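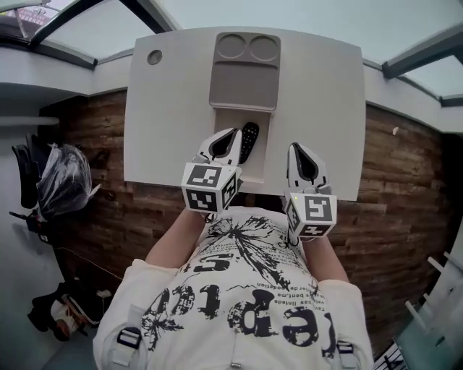
Two-handed work at a large white panel.

The Return of the Repair Counter

When the Skurndale Public Library opened its repair counter in May, the staff expected a modest line of people with broken lamps. By closing time on the first Saturday, 24 households had signed in, and the waiting list had been moved to a second sheet of paper.

The counter is one of 11 now operating in the Findell district, each housed in a building the public already uses. The district council provides the space and basic insurance. Residents bring the object, stay while it is examined, and are expected to take part in the work where it is safe to do so.

Berkay Kırmızıgül, who coordinates the program for the council, regards that last condition as the central one. "A person who has opened a toaster once will open the next one," he said. "We would like to see fewer visits from the same households over time."

Repair was once an ordinary trade on Trullar Street, where older residents recall two shoe menders, a radio shop and a man who rewound electric motors. Most of these businesses closed as replacement goods became cheaper than an hour of skilled labor. The last, Szekeres Appliance, shut its doors 17 years ago, and its parts cabinets were left to the district. They stand today behind the library's counter, with the original drawer labels in place.

Not every item can be saved. Sealed housings, glued batteries and parts no longer made account for most of the refusals – small kitchen goods are the most frequent case. Staff record the reason for each refusal, and the council intends to publish these records each year so that buyers may consult them.

Textiles have proved more forgiving. Coats, backpacks and curtains are nearly always returned to use, and the sewing table now keeps its own hours on weekday evenings.

Residents who wish to bring an item should reserve a place at the library's front desk. Gas appliances and microwave ovens are not accepted.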